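The bench outside the post office

In the village of Sketen, where I have lived for 4 years, there is a long bench outside the old post office. The post office closed before I came, but the bench stayed, and every morning people still sit on it as if they had letters to send. I want to say something in favour of this habit, and of waiting in general.

When I was a child, we waited for many things. We waited for the bus from Tolimer, which came when it wanted. We waited for the bread to be cut and for the neighbour to finish her story. I did not enjoy it then. I kicked the wall with my shoe and asked how much longer.

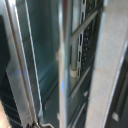 Today I can see on my telephone that the bus will come in three minutes. So I stay at home for two of them, and then I run. I have saved two minutes, but I have lost the talk at the stop, and I do not know any more who has a bad knee and whose daughter is getting married.

I do not say that everything was better. My mother once waited 40 days for a letter from her sister, and she slept badly the whole time. I would not wish this on anyone. A short message saying "arrived well" is a good thing and I send such messages myself.
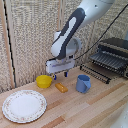 By the editor of the Sketen Reader's Page
September 9, 2019

But there is a difference between waiting with fear and waiting with nothing to do. The second kind we have thrown away together with the first. In August I took the slow train to Skultwood, and in my carriage every person was looking down at a screen, me also. Outside there were fields being cut. I noticed them only when the train stopped between stations and my battery was finished.

Since then I leave the telephone in the kitchen when I go to the bench. The first week was uncomfortable. I kept touching my empty pocket. Now I sit for the time it takes to become a little bored, and after that somebody usually begins to talk.
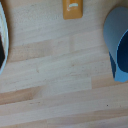 A reader in Robles wrote to me that boredom is pleasant only for people who have enough free hours, and that after a long shift she wants her bus to be on time and her messages answered. I think she is right about the bus. About the messages I am less sure, and I have told her so, in a letter with a stamp.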